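Odds and Ends from the Back Room
Posted Dec 30, 2010 by Bo-ram Ha

Well, the year is almost over and I finally sat down with a cup of tea to put up a page for our new workroom at Ferkent. So many of you have asked after it (hello to everybody at the Urkis shop, I owe you all a letter!) and I kept promising pictures and then getting busy with something else, you know how it goes.

For anyone who missed the last update, the room is 348 square feet, which sounds like plenty until you start thinking about where the long tables should go. We used to share a much smaller place over on the Erham side, 110 square feet and a door that stuck all summer, so I still feel a little spoiled every time I walk in and switch on the lights. The rent took some talking over. We had put away 2000 dollars for the move and spent 1232 of it, and I am hoping to keep the rest for shelves.

I'm very fond of the plain white walls. My sister thinks they want a color, maybe a soft yellow, and she has left paint chips in my coat pocket twice now. I would like to live with the white through January at least and see how the light feels on those dark afternoons. If you have an opinion, do leave it in the guestbook, I read every one and I love hearing from you.

Click on the picture for a bigger view.
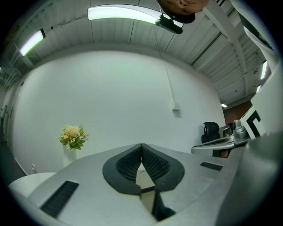 The big white wall, with the ribbed metal ceiling and the long lights on. Yellow or no yellow?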